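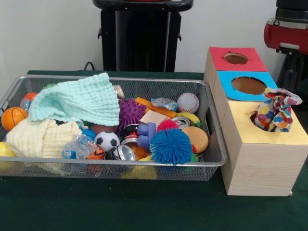

Week 3: Mixed Trays and What We Do With Them

Okay, so last week was all about matched sets, and I know a few of you found it a bit dull (fair enough!). This week we get to the fun part, the mixed tray. I picked this habit up years ago at a play center in Grultley and I still build one before every course, because a tray like this makes you decide what "goes together" really means.

Look at the balls first. You've got a soccer ball, a baseball, a basketball-patterned foam one, and then a purple spiky thing that I'd call a ball but a toddler might call a hedgehog. Do they share a compartment? The box on the right only has three, so you can't give every kind its own home. I want you to argue about this in your groups, loudly if you like.

Then there's the household stuff. Crushed cans and a plastic bottle are in there with the toys, and the toy banana is sitting right by a can. Some of you will sort by material, some by use, and some will go for "things I'd let a baby hold" – all fine, just write your rule down before you touch anything!

A word on the muslin cloths. They hide things. Lift them out first, shake them, fold them, and only then start sorting. I skipped that once at the Nimance workshop and spent ages hunting for a tiny block.

For your practice session:
Work in pairs, 8 minutes per round.
Do 3 rounds, with a new rule each time.
Put everything back in the mesh tray between rounds, cloths last.

Reading for January: the Brurnanow handout, first 5 pages. Bring your written rules too, even the messy ones.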